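仿真里夹爪乱抖、穿模、弹飞东西：一份排查步骤

5月 作者：Plondlow 仿真组值班的那个人

先说结论，免得你像我一样熬到凌晨：夹爪在仿真里发疯，多半跟控制算法没关系，问题出在碰撞体、质量和时间步长这几样没人愿意看的东西上。我是在把控制器重写了两遍之后才肯承认这一点的。两遍都写得挺漂亮，夹爪照抖不误。

事情的经过是这样。我们用 Kalteck 仿真器搭了一间卧室，任务叫 Jitaru，内容听起来像家务：机器人靠近床边，把床上的小东西拿起来，放到指定位置。模型从旧项目 Prekum 里搬过来，搬的时候大家都很高兴，说省了两周工作。省下来的两周，后来我一天不少地还回去了。

故障的表现分三个阶段。刚加载时一切正常，夹爪安静得像个好学生。往床边靠，开始轻微颤动，关节力矩曲线长出一层细毛。再靠近一点，细毛变成锯齿，然后目标物体以一种物理学家不会认可的速度离开房间。有一次它穿过墙出去了，日志里的 z 坐标还在一路往下掉，我去吃了个饭，回来它还在掉。

下面按我现在会采用的顺序写，不是我当时采用的顺序。

第一步：先停下来，别调增益

我知道你的手已经放在 kp 上了。拿开。增益调低以后抖动确实会变小，夹爪也确实会变得什么都夹不住，于是你会觉得有进展。把控制器整个关掉，关节锁死在初始位置，只让物理引擎自己跑。如果锁死了还在抖，那就可以把控制器的嫌疑先放一放，直接跳到第二步。我的就是锁死了还在抖。

锁死之后不抖的，去看第五步，你的情况比我体面。

第二步：把相机挪到夹爪上方，看接触

默认视角离得太远，什么都看不出来。把视角放到夹爪上方，往墙那边看，让夹爪、床沿和地面同时出现在画面里。背景墙建议保留棋盘格，相机有没有跟着抖，看格子最清楚：格子稳、夹爪晃，是夹爪的事；格子也晃，先查相机挂在哪个连杆上。

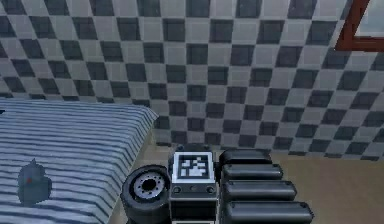 Jitaru 卧室场景，夹爪上方视角。左侧是床，中间是带标记码的壳体，右侧是那排黑色垫块。

我当初对着这个角度看了很久，觉得挺好，什么毛病也没有。这正是麻烦的地方：渲染用的网格和碰撞用的网格是两套东西，你眼睛看到的是前一套，引擎吵架用的是后一套。画面上垫块好好地贴着壳体，背后可能早就互相嵌进去了。轮子和床角那一块也一样，从上往下看两者叠在一起，究竟是前后遮挡还是真的插进去了，单凭一个视角判断不了。

所以请打开碰撞体显示，再打开接触点显示。如果接触点只是零星几个，落在该落的地方，那没事。如果像撒了一把芝麻，恭喜，找到了。

第三步：处理自碰撞

我这里的芝麻主要撒在垫块和壳体之间。Prekum 的旧模型给每节垫块配了一个凸包，凸包比外观胖了2毫米。相邻的垫块彼此挤，又一起去挤壳体，引擎每一步都想把它们推开，关节每一步又把它们拉回来。双方都很敬业，夹爪就抖起来了。

处理办法：

1. 相邻连杆之间的碰撞直接过滤掉。它们本来就连在一起，不需要通过碰撞来了解对方。
2. 垫块的凸包换成胶囊体，半径按外观往里收，不要往外放。
3. 壳体用一个长方体就够了。上面的螺丝头不要参与碰撞，谁给螺丝头单独做碰撞网格，谁去修这个故障。（是我做的，所以是我修的。）
4. 改完重新加载场景。别用热更新，Kalteck 的热更新会把旧的碰撞缓存留下来，我因此错误地否定过一次正确答案。

第四步：床不是地面

机器人底盘靠床太近时，轮子会和床垫的碰撞体发生关系。床的外观有褶皱，有人出于对真实感的热爱，把褶皱也做进了碰撞网格，结果边缘全是细碎的三角面。轮子一碰上去，就像在碎石路上开车，震动顺着底盘一路传到夹爪。

床的碰撞体换成一个圆角盒子。褶皱留给渲染，没有哪个策略是靠褶皱学会抓东西的。顺便检查初始位姿，底盘加载进来的瞬间不能和床有任何重叠，哪怕一点点。初始重叠会让引擎在第一步就给出一个巨大的分离速度，目标物体飞走通常就是这么来的。

再看一眼床上那个待抓物体的质量。旧模型里它没填密度，引擎用了默认值，一个毛绒玩具尺寸的东西重得像铸铁，我手动改成80克以后，世界安静了不少。

第五步：时间步长和控制频率

到这一步才轮到数值问题。我们的控制频率是60赫兹，物理步长原先设成和控制一样，也就是每个控制周期只算一次物理。自由移动时看不出问题，一旦有接触就露馅。加子步，一次翻一倍，加到力矩曲线不再长毛就停。不要一口气加到天上去，仿真会慢得让你以为程序死了，然后你会去查一个不存在的死锁。

这时候可以把控制器打开了，增益从你原来的值开始。对，就是你当初想调的那个值。我的最后一个数都没改。

第六步：检查标记码有没有骗你

夹爪中间那块标记码是用来做位姿估计的。抖动消失之后，如果估计出来的位姿还在跳，看看这几样：贴图有没有被压缩得发糊，标记码的边长参数和模型里是不是同一个单位，白边有没有留够。我们的边长参数一个写米、一个写毫米，于是估计器坚信夹爪在隔壁楼。它的置信度还很高。

关于安全，说几句扫兴的

仿真里东西弹飞，代价是一次重启。同一套参数要是下发到实机，代价就不好说了。下发之前，我们现在强制做这几件事：力矩上限写在驱动器里，不写在策略里；急停在上电前按一次，确认真的会停；第一次运行速度压到最低，人站在夹爪够不到的地方。有人问，仿真都跑通了，还有必要吗？Jitaru 的仿真在出故障之前也是跑通的，演示视频都剪好了。

另外，力矩曲线请一直录着，包括你觉得没事的时候。我能确认毛刺从靠近床边才开始，全靠一份忘了关的日志。

还没解决的

夹爪完全闭合时，最外面那节垫块偶尔还会轻轻弹一下，幅度很小，不影响抓取。我怀疑是关节限位的软约束太硬，把刚度减半之后弹得少了，但没有消失。如果你也用 Kalteck，并且知道限位刚度那个参数到底是什么单位，请告诉我，文档里写的是“适当的值”。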